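To: cell-practice list
Date: 2024-04-19
Subject: Re: tape line and standing distance at shared cells

> At Kellow we let people stand right up to the table as long as the
> speed cap is on. Is there any reason to write a distance into the
> practice notes as well?

I would write it in. The cap gets changed between jobs, and the line on the table stays where it is. Our rule at Plikimov is 670 mm from the nearest point the fingers can reach, measured with the arm fully out. Inside that, the arm is paused first – no exceptions for quick fixes. Striped tape marks the limit, and we check it every 90 days.

The Etska draft puts this in section 6, but it only talks about guards. I'd like a line added on feet and legs, which people forget when they watch their hands.

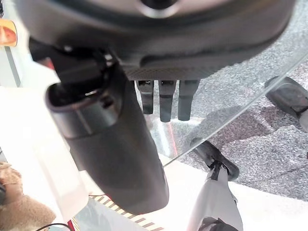
Does a clear pane count as a guard under the notes? Only if it is fixed in place and needs a tool to remove. A pane that lifts off by hand is treated as a marker, and the distance still applies.

Comments on section 6 are welcome before the October revision.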